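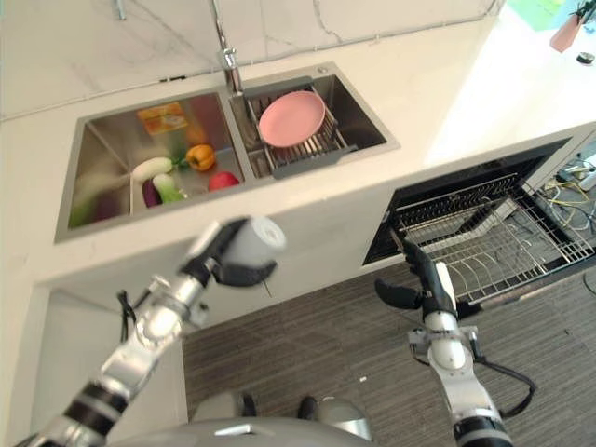 The Club That Does the Dishes

October
By Ikechukwu Garba

I have a dishwasher at home and I still leave cups in the sink, so I felt a little judged walking into the practice kitchen at Windside College. The robotics club there has spent most of a year teaching a two-armed robot named Koven to tidy up after people. Cups, plates, vegetables, whatever somebody left out. It is slow going, and I ended up staying until almost nine at night, long after I had enough for a story.

I should say up front that I'm no engineer. I once glued a drone to itself. But the club let me sit on a stool by the wall and ask whatever I liked, provided I kept my feet tucked in and didn't talk during a run.

The kitchen is the best thing they have. It's a proper one, with a double sink, a dishwasher and a lot of white counter, and the students set it up fresh for every session. A job might be as simple as "put the cup in the dishwasher." Then they change something small and do it again. The cup starts on its side. The rack is pushed in. There's a plate where the cup was supposed to go, and everyone in the room makes the same little groan.

The produce is play food, by the way, and there are strong feelings about it. The eggplant is popular. The bok choy is not, and I heard it called several things I can't print here. Play food doesn't rot, which matters when the same tomato gets picked up all semester (I did ask whether they'd tried a real one, and got a look).

What they're getting ready for is the Dusix Challenge, a student contest with a home chores division. Each team gets 32 minutes in a kitchen it has never seen and a list of 4 jobs, handed over at the door. You can't touch the robot once the clock starts. Last year Windside finished two of the jobs and spent the remaining time watching Koven try to decide what to do about a sponge.

So this year they've gone all in on practice. One student drives the arms from a station in the corner, wearing gloves that the robot's hands copy, and every good attempt gets saved and used for training. They had saved around 300 by the time I visited. I got to wear the gloves for a few minutes! I can report that reaching into a sink with somebody else's arms is hard, and that I have dropped a tomato in front of eleven people. 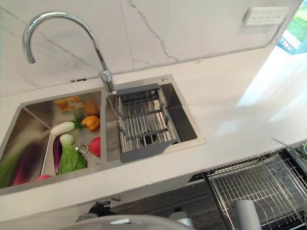 Tell them it's mostly waiting, one of the students said when I asked what freshmen should know before they sign up. You come in thinking you'll be building a robot every night, and then you spend two hours putting vegetables back where they started, and somehow you like it.

I believe that, having done it. There's a rhythm to resetting the sink, and people talk while they do it. I learned about a chemistry final and a roommate's snake, and I sat through a long argument over whether a leek counts as a leafy vegetable for labeling purposes. It went to a vote. The leek lost.

Money is the other thing they talk about. The club's own budget wouldn't cover much beyond fingertips, which wear out, and cables, which get pulled on. A local parts shop, Thampi, lets them have returned stock for cheap, and last spring a bake sale brought in 200 dollars that went straight into a replacement wrist. I was told the brownies were bad and people bought them anyway.

Lately the team has been working on things that aren't dishes. Contest judges like to slip in an odd object, and the club's guess for this year is something soft, or something that rolls. A cup has a nice stiff edge to grab. A lot of household stuff doesn't.
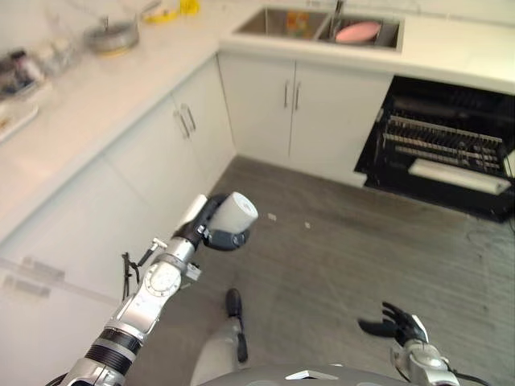 Paper towels sit right in the middle of that problem. Squeeze a roll too hard and it dents, hold it too loosely and it swings around, and once it's on the floor it's going under something. The students have been trying different grips, lower down, then higher, one hand, two hands, and arguing about each of them with the seriousness of people picking a first baseman.

My favorite stretch of the evening came after pizza, when they ran the contest format start to finish with a list none of the drivers had written. No gloves, no help. The whole room went quiet except for the motors. Koven got the first job, got the second, and then stood over the sink for so long that somebody started whispering "go on, go on" at it like a parent at a swim meet. I was whispering too — I had no idea I'd started.

They stopped the clock on job three and went to look at the logs. A few people headed home. The rest put the vegetables back.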